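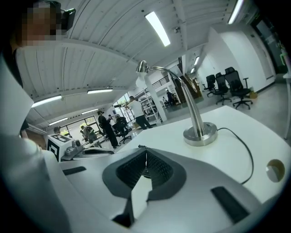
Re: Desk lamp and cable routing, upstairs workspace

From: Beverley Wainwright
To: Hladun fit-out list
Date: May 26, 2018

Neville Ackroyd wrote:
> The lamp lead runs loose over the white table. Can it go down
> through the grommet hole, or is the plug too wide? Also, do we
> need task lighting at all under those fluorescent tubes?

Neville,

The lead leaves the back of the lamp base, so the base can be turned to face the grommet without putting a bend in the cable. I haven't measured the plug against the hole. Please check before anyone cuts and rewires it.

On the second point, yes. The tubes light the floor well enough, but you get your own shadow on the work when you lean over the table. The lamp head should be aimed at the work; at present it points away from the table.

Fixings for the lead are under item 17 of the Trasteo order. Allow 2 clips per table, fitted to the underside. The wire shelving by the column is not part of this job and stays where it is.

Dean has the drill.

Beverley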